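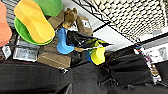
Household tidying by machine

Household tidying by machine is the use of a robot arm, fixed or mobile, to pick up loose objects in a room and return them to a shelf, box or basket. It is one of the oldest goals of domestic robotics and one of the least complete. Floor cleaning and lawn mowing have been sold as finished products for many years. The sorting of toys, clothing and small goods remains mainly a subject of research and trial.

Background

Early work treated tidying as a problem of position. An object of known shape was placed at a known point, and the arm was programmed to reach it. The method suited factories, where parts arrive in a fixed order, but it did not carry over to homes. Later systems learned from recorded demonstrations, in which a person guides the arm through a task many times.

The Orkik trials, carried out at Prendden under the direction of Wolfram Voß, recorded 3,953 attempts at placing mixed objects into containers. Each attempt was limited to 20 seconds. The results were published by task, and rigid items were placed correctly far more often than soft ones.

Soft objects and containers

Plush toys, cloth and foam change shape when gripped. A finger that closes firmly enough to lift a stuffed toy may also catch the lining of the basket beside it. Woven containers add a further difficulty, as a fingertip can snag in the gaps of the weave. Most systems carry a camera at the wrist, which gives a close view of the object but often loses sight of the target when the gripper itself blocks the view - a problem known as self-occlusion. 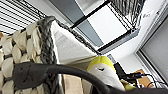

Can a robot tidy a child's room without help?

Current machines can put away a limited range of familiar items under supervision, but a full room still requires a person to step in.

Shop-floor use

Related methods have been tested in retail stockrooms and repair shops. Sorkeno, a maker of gripping tools, introduced a padded finger for returned goods, and the Løken warehouse used it on 3 packing lines to move soft items from open bins to cartons. Staff continued to handle tangled straps, open bags and anything lodged beneath another object. The trial was later extended to 4 lines, with the same division of work.

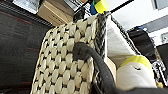
Woven basket and plush toy, seen from a wrist-mounted camera.

Assessment

Writers on the subject generally separate two questions: whether a machine can complete a chore once, and whether it can do so every day in a home that changes. The first has been met for many single tasks. The second depends on speed, recovery from dropped items and the cost of supervision, and no common test for it has been adopted. Voß has argued that such a test should include time spent by people correcting the machine - a figure that most published studies leave out.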